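Tissues coming out in clumps, or dropping back in the box

Home & Household > Bathroom and Paper Goods
Asked by Danica Delić
57 views

I bought one of those hard refillable tissue boxes for the windowsill in our break room and I love how it looks, but the tissues are driving me up the wall. Either three come out at once or the next one falls down inside and I have to go fishing for it with two fingers. I've been filling it from the cheap flat packs we get by the case. Is it the box, the tissues, or me? It was fine for the first week or so after I got it in March.

Elfriede Weidemann
Reputation 3916

Oh, I love this question! It's almost always the fold. There are two kinds of refill out there. Interfolded means each sheet is tucked into the next one, so pulling one brings up the corner of its neighbor. Stacked means they are just lying on top of each other like napkins, and those will never pop up no matter what box you own. Lift the top sheet of your pack slowly before you load it. If a second sheet starts to follow, you have the right kind and we can fix the rest.

Then do this, it takes a minute. Take the whole block out of its plastic and fan the edges with your thumb, the way you'd loosen printer paper. New packs are squashed really tight from shipping, and that's where your clumps come from. Put the block back in with the loose end up, reach through the opening from above and draw the first sheet up until a good bit of it is standing out.
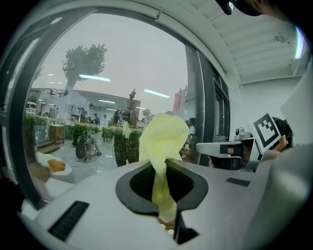 Getting that first sheet right matters more than people think, so don't smooth it flat or tuck the end back in to make it neat. You want a peak. The yellow-green one standing up out of the black oval opening has the kind of loose twist I mean, wide at the top and narrow where it goes down into the box, and a small opening is great for this as it squeezes the sheet a little and keeps it from sliding back. Pull up and slightly toward you, one smooth motion, no yanking. Colored tissues are fun too, by the way! I switched at home and I can spot the box from across the room.

One more thing: when the pack gets low, the sheets have too far to travel and they start falling in again. I put a folded dish towel under the block for the last third. Works beautifully.

Danish Kazmi
Reputation 14

just buy the ones in the cardboard box and put the cardboard box inside the nice box. done

Katherine Grajales
Reputation 1578

Seconding the towel trick! I use a kitchen sponge (a clean one, obviously) and it pushes everything up as the pack shrinks. Also check whether you overfilled it. Mine says nothing about a limit, but if the lid has to be pressed down to close, take out a finger's width of sheets and keep them in a drawer. My clumping stopped the same day.

Comment from Danica Delić
It was overfilled AND still squashed from the plastic. Fanned it, took some out, and I've had over a dozen single tissues in a row. So happy! Trying the sponge when it gets low.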